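How do you keep praying for the same thing when months go by?

Posted by trisard

I'm hoping some of you who have been at this longer than me can help. I came back to church in April after a lot of years away, and I have loved it more than I expected to. I read in the mornings, I go to the midweek group at Gokier, I even signed up to bring snacks (me, who can't bake!). So this isn't a complaint. I'm happier than I've been in ages.

My trouble is with one prayer in particular. There is a break in my family, between me and my sister, and I've asked God every single day to mend it. I'm not asking for anything selfish, as far as I can tell. We haven't spoken in 4 years. I write to her on her birthday and nothing comes back. In the beginning I could pray about it for half an hour and get up feeling light. Now I say the same two sentences and my mind goes straight to the grocery list.

So what I want to know is, do I keep asking in the same words? Do I change the words? Is there a point where asking again shows I didn't trust Him the first time? Somebody in group told me that once you've asked in faith you should only say thank you from then on, and somebody else said the exact opposite, and they both had verses! I'd love to hear what you do, I mean in real life, on a plain morning when you've slept badly.

Posted by ukeck_reader

Oh, I am so glad you asked this! I've been wanting to talk about it with somebody for weeks.

First, on whether asking again means you didn't trust. Please read Luke 18, the widow and the judge. Luke tells you right at the start why Jesus told it, so that they would always pray and not give up. She goes back and back and back to that judge, and she's the one we're meant to learn from. Then look at the garden in Matthew 26. Jesus goes off and prays a third time, "saying the same words again." The same words! I must have read that chapter 100 times before that little line jumped out at me, and I put my coffee down and laughed out loud. If He could repeat Himself to His Father, I think you and I may.

And your friend who says thank you has hold of something good too. Philippians 4:6 puts the two together in one breath, prayer and petition, with thanksgiving. I ask and I thank in the same prayer, and I don't worry much about the order.

As for the wandering mind, what helped me most was writing it down. I have a cheap spiral notebook and I give each request a page. I put the request at the top in one sentence, and under it I add a line whenever I pray for it. Some of the lines are long and some say "still asking." One of mine says "tired, Lord, you know the rest," and that was the whole prayer that day. My page for my son's job ran to 13 lines before anything moved, and when it did move it went in a direction I hadn't asked for at all (he's teaching now, and he loves it!). I have other pages that are full on both sides with no answer I can point to. I keep those too.

The other thing I do is borrow words when mine wear out. Psalm 13 is short and it is blunt. "How long, O Lord?" four times in two verses! I used to think you had to tidy yourself up before you prayed, and there's David with none of that. Put your sister's name in it. Read it out loud, slowly, even if you feel silly. After that try Psalm 27, and stay on the last verse for a while.

I'd also pray for her apart from the mending. I mean pray for her day, her health, her work, the people she eats supper with. I did that with a friend I'd fallen out with and it did a great deal to me, whatever it did for her. I stopped rehearsing my side of things. I found I was fond of her again, and I'd been too hurt to notice I'd stopped.
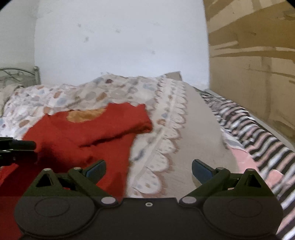 One more thing and then I'll let somebody else have a turn. Pick a time that suits the person you are and forget the one you wish you were. I tried for years to be a five o'clock pray-er because a book told me to, and I mostly prayed to stay awake. Now I do 7 minutes after supper with the radio off, and I wouldn't trade it. If I miss, I miss, and I pick it up the next night. There's a study booklet called Long on the Psalms of waiting that our group in Ukeck went through, and it has a blank page at the back of each chapter for your own prayer. If your group at Gokier is looking for something to do next, I'd suggest it with both hands in the air!

I'm adding you and your sister to my notebook tonight. You've got a page.

Posted by slowcooker

Just keep asking. Matthew 7:7. In some Bibles the footnote says it's "keep on asking" anyway so there you go. I pray in the car. God bless

Posted by morningbench

I agree with nearly all of the long reply, and I'd like to add one caution from my own experience. When you are praying about another person, the answer involves that person's will too, and God doesn't seem to push people around. I waited about nine years on something like yours. I used to treat every quiet month as a verdict on my faith, and I made myself pretty miserable with it. Romans 12:18 set me free there: "If possible, so far as it depends on you, be at peace with all." There's a part that depends on you, and you're doing it when you write that birthday card. Keep writing it!

Also, tell one person in your group, and ask them to pray it for you on the days you can't. In Mark 2 the man on the mat didn't get to the house by himself. His friends carried him in through the roof, and it says Jesus saw their faith. I've been carried like that more than once, and I've had a corner of the mat for other people, and I honestly couldn't tell you which did me more good.

Does your sister have any of her own church connections? I'm only asking so I know how to pray.

Posted by trisard

Thank you, all of you! I read these out loud at the kitchen table. I bought a notebook this afternoon, green, and her page is the first one. No church for her that I know of, but she used to sing the hymns in the car with our grandmother, and she knew every verse. I'm going to start with Psalm 13 tonight.

Last updated: 30 August 2021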